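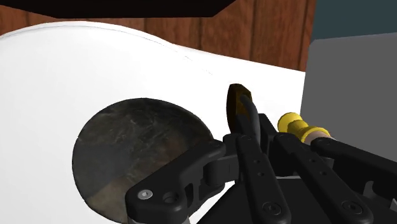
Why Does Wood Have Rings?

A page for young readers from the Gunholm Museum of Trees and Timber

If you look at the top of a tree stump, you will see circles inside circles, like the ripples in a pond after a stone is dropped. These circles are called growth rings. Each ring is a record of one year in the life of the tree. Scientists can read these records and learn about weather, fires, and forests from long before there were newspapers or thermometers.

This page explains how rings are made, how they are read, and how they are connected to the lines you see on a wooden door or table.

How a tree grows wider

A tree grows in two ways. It grows taller from the tips of its branches, and it grows wider just under its bark. If you carve a mark in a trunk (please do not), the mark will stay at the same height for as long as the tree lives. Only the tips move upward.

The widening happens in a very thin layer called the cambium. The cambium lies between the bark and the wood. It makes new wood on its inner side and new bark on its outer side. The old bark is stretched as the trunk gets bigger, and in many trees it cracks into ridges or peels away.

Light wood and dark wood

In places with warm summers and cold winters, the cambium does not work at the same speed all year. In spring there is usually plenty of water in the soil, and the tree grows fast. At Gunholm this begins in May. The wood made at this time has large cells with thin walls, and it often looks pale. It is called earlywood.

Later in the summer, growth slows down. The cells are smaller and have thicker walls, and the wood looks darker. It is called latewood. In winter the cambium rests.

One pale band and one dark band together make one ring. When you count rings, you should count only the dark bands. Children who visit the museum sometimes count both, and then their tree appears to be twice as old as it is.

In parts of the world where it is warm and rainy all year, a tree may grow without stopping. Such trees can have very faint rings or no clear rings at all. Other tropical trees make rings because they live through a wet season and a dry season.

What the rings can tell us

A wide ring usually means a good year. The tree had enough water, light, and warmth. A narrow ring usually means a hard year. There may have been a drought, a cold summer, or a great many insects eating the leaves.

Rings can be wider on one side of the trunk than on the other. This often happens when a tree leans. Needle-leaved trees, such as pines, build extra wood on the lower side of a lean and push themselves up. Broad-leaved trees, such as oaks, usually build extra wood on the upper side and pull.

A dark scar that covers part of a ring may have been left by a fire. If the tree lived, new wood slowly grew over the wound. By finding the ring where the scar begins, a scientist can tell the year in which the fire took place.

Matching one tree to another

The study of tree rings is called dendrochronology. The word comes from Greek words for "tree" and "time." You can say it like this: den-dro-kruh-NOL-uh-jee.

Trees of the same kind that grow in the same area usually have the same pattern of wide and narrow rings, just as neighbors share the same weather. Suppose a tree is cut down today, and its oldest rings match the youngest rings in a beam from an old barn. The two patterns can be joined to make one longer record. If the beam also matches an even older piece of wood, the record grows longer again.

The museum keeps a collection of 2,637 wood samples for this kind of work. Of these, 1,687 come from the Clenham woods, and the rest come from old buildings, riverbanks, and bogs. Every sample is labeled with the place where it was found. A sample without a label is of very little use, however handsome it may be.

It is not necessary to cut a tree down in order to study it. Scientists use a hollow tool called an increment borer. It is turned by hand and removes a thin stick of wood, called a core, about as wide as a drinking straw. The tree then seals off the small wound.

From rings to grain

When a log is sawed into boards, the rings are cut through in different directions. The pattern of lines on the face of a board depends on how the saw passed through the log.

If the board is cut straight from the center toward the bark, the lines are nearly straight and run side by side. If it is cut closer to the outside of the log, the lines often form tall arches. Woodworkers call this a cathedral pattern.

A knot is the place where a branch once joined the trunk. As the trunk grew wider, its wood closed around the base of the branch. The lines of the grain bend around a knot in much the same way that water in a stream bends around a rock.

Meet the oldest tree in our care

The Sutherland Oak stood at the edge of the Clenham woods until it was brought down by a storm. A slice of its trunk was placed in our main hall on 22 August 2015. Lộc Huỳnh, who prepared the slice, sanded it for many days so that the narrowest rings could be seen through a magnifying glass. The center of the tree had rotted away, as is common in old oaks, so its exact age is not known. Some 100 rings can be followed clearly from the bark inward before they become difficult to read.

Try it yourself: a ring rubbing

You will need a stump or a slice of log with a flat top, a sheet of thin white paper, and a wax crayon with the wrapper removed. Ask an adult before you begin.

Brush any dirt from the wood. Lay the paper on top and ask a partner to hold it still. Rub the side of the crayon gently over the paper, beginning at the center and working outward. Darker lines will appear where the wood is raised.

Mark the outermost ring with the year the tree was cut, if you know it. Then count inward to find the ring for the year you were born. Is it wide or narrow?

Words to know

Bark — the outer covering of a tree
Cambium — the thin layer where new wood and new bark are made
Core — a thin stick of wood taken from a tree for study
Earlywood — the pale wood made in spring
Grain — the pattern of lines on a piece of wood
Latewood — the darker wood made later in summer

Teachers may borrow the Pokero activity box, which contains 2 hand lenses and a set of sanded samples. Requests should be made at the museum's education desk.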